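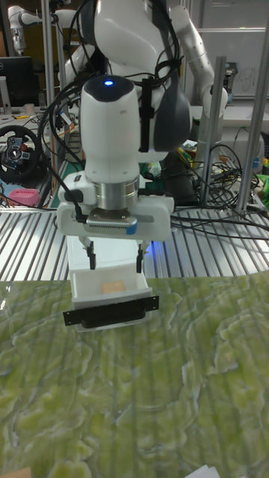 The cost of keeping one arm honest

Oskari Vuorinen has heard every version of the promise. The arm will run overnight. The arm will need a wipe-down now and then. The arm will, in the words of a sales sheet he keeps pinned over his bench at Barkach, "maintain its own accuracy." He snorts when he reads that one out.

"It maintains its own opinion of its accuracy," he says. "Those are different things, and I get paid for the gap."

Vuorinen looks after the drawer cell at Barkach, a contract test shop that opens and closes things for companies that make things that open and close. The cell consists of an arm, a two-finger gripper and a small drawer at the back of a green marbled surface. A tan block goes in the drawer and comes out again, the drawer shuts, and the whole business starts over. I went to see him because Janumo, which supplied the control software, had been telling people the cell ran for months without anyone touching it. I wanted to know who was doing the touching.

He was, with the lid off his coffee and a hex key in his shirt pocket.

"Months, no. I was in there yesterday. I was in there the day before. If you mean that I didn't write it down every time, then fine, it ran for months."

His morning check takes 30 minutes when things go well. He starts at the fingers, which are thin and black and have to come down just inside the two side walls of the drawer. On a drawer this small there isn't much room to be wrong. He brings the arm down at crawl speed, stops it with the tips below the rim, and gets his head level with the handle so he can see the gap on each side.

"People look at the screen. The screen says it's centered. I look at the drawer."

And is it centered?

"Most days. When it isn't, the screen still says it is."

What drifts, he thinks, is mainly the drawer. It gets tugged 240 times in a shift and creeps. The first fixture let it walk toward the back of the table a hair at a time, and since the arm was repeating the same motion perfectly, every report came back green while the left finger rubbed a groove into the wall. He found it by running a thumbnail down the inside. The vendor's advice was to recalibrate the arm, and he did that twice before he gave up and fixed the drawer.

I asked what he had learned from the two recalibrations.

"That it takes a whole morning to recalibrate an arm."

The cables are his other complaint. One loops down the side of the gripper and plenty more hang behind it, and he treats any change in how they lie as a fault until proven otherwise. A loop that is too short pulls on the connector at full reach. Too long, and it finds something to catch on. He moves the wrist through its range by hand each morning and watches the slack the whole way, saying nothing, and he would not let me talk to him while he did it. When a loop has to be moved, he reruns the full range from the start, including the poses the job never uses.

"It'll use them the day it gets confused," he says.

Sakda Somboon is less gloomy. He set up the cell in October, wrote most of the routine it runs, and still comes by from Huttunen, the integrator, when Vuorinen calls. He thinks his colleague undersells it.

"Oskari talks like it's a lawn mower that won't start," Somboon says. "It's a good arm. The repeatability is very good. What he does in the morning is ordinary housekeeping."

Then why does the brochure say there isn't any?

Somboon laughed, and took a while to answer. "I didn't write the brochure."

He did concede the point about the surface. A glossy top throws reflections, and during setup he spent two days chasing a vision fault that came and went with the overhead lights. His solution was a lower camera gain and a note asking people to leave the switches alone. Vuorinen regards the note as a maintenance item, to be replaced whenever it falls off.

They disagree outright on the fingers. Huttunen's schedule calls for a new pair every 40 days. Vuorinen swaps them when he can feel an edge on the tips, which might be sooner or a good deal later, and he keeps the old ones in a coffee can with the dates scratched into them. He tipped them out for me. Several that had come off on schedule looked fine. One that hadn't reached its date was plainly finished.

"So the schedule is wrong both ways," he said.

"The schedule is an average," said Somboon.

"Then put it on an average machine."

The closest thing to a real breakdown came when the gripper stopped closing all the way. The log blamed the motor. A new gripper was quoted at a price neither man would repeat, with a wait to go with it. Vuorinen took the old one off at the flange, cleaned out the slide, found a crumb of tan foam packed in at the end of the travel, and had it back on the arm before lunch. He then spent the afternoon checking that it sat square, and was annoyed to find that it didn't, and loosened everything and began again.

The log still lists a motor fault. He has asked Janumo how to correct the entry and been told that entries can't be corrected.

Jetusell, another shop that runs a similar cell, recently asked him what they should budget for upkeep. He told them to take whatever the supplier said and add a person. They thought he was joking and asked for a figure, so he gave them 210 hours a year, which is what his own notebook comes to if he leaves out the lights.

Somboon thinks that is high. Vuorinen offered him the notebook, and he turned a few pages and handed it back.

"Some of these just say 'looked at it,'" he said.

"Yes," said Vuorinen. "That's the job."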